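4.2 Postponed elections and the question of who may decide

In the previous section we described how the provincial law of Escobar permits a municipal council to stay in office when an election is postponed. We now look at what happened in the two municipalities where this rule was used, Sollmont and Flumer. The two cases have the same legal basis, but the residents judged them very differently, and this difference is the main interest of the present section.

In Sollmont the council voted to move the election by one term of six months. The official reason was that the voter list was not complete after the village of Gimano had been joined to the municipality. The opposition members did not contest that the list had mistakes. They contested that the council, whose own mandate was ending, could be the body that decides on the delay. They left the chamber before the vote and later met in the school building, where they adopted a declaration of their own. The declaration had no legal effect, and its authors knew this, as the minutes of their meeting show clearly.

In Flumer the delay was longer, but the decision was taken by the district court on request of the council. No second meeting was held and no declaration was made. The local newspaper printed the decision on an inner page.

We sent a questionnaire to nearly 2000 households in both municipalities and received 992 answers which could be used. The first question asked if the council had the right to continue its work during the delay. Among those who answered no, 299 lived in Sollmont. For Flumer the number was much smaller, and most of these persons added a remark about the length of the delay and did not mention the court. It must be said that Sollmont has more inhabitants, so the two numbers should not be compared directly. The shares, given in Table 3, point in the same direction.

The second question was open and asked the residents to name the body which they would trust to set a new election date. A court was named in 366 answers. The provincial government came next, and after it came the answer "the voters", which we coded separately although it is not a body in the strict sense. Few people named the council itself, also among those who had voted for its majority. We find this result important. It suggests that support for a party does not include support for the idea that this party may extend its own time in office.

There are some limits to this reading. The questionnaire was sent after the new dates were already announced, and some residents may have judged the earlier decision more mildly because of that. In Gimano the rate of answer was low. Many of its residents had received two voting cards, one from the old municipality and one from the new, and they may have considered the whole matter as a problem of administration. We did not ask about this and cannot say more.

Figure 4. Dark gray robot arm with an orange padded gripper finger.

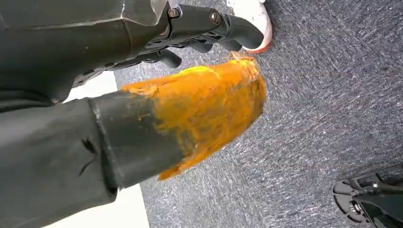 A further point concerns the declaration of the Sollmont opposition. Its text asked for a temporary council made of members from all lists, which would have only the task to prepare the election. The provincial law does not know such a body. Still, several residents described the same solution in their own words, and in section 5 we discuss if the law could be changed to allow it.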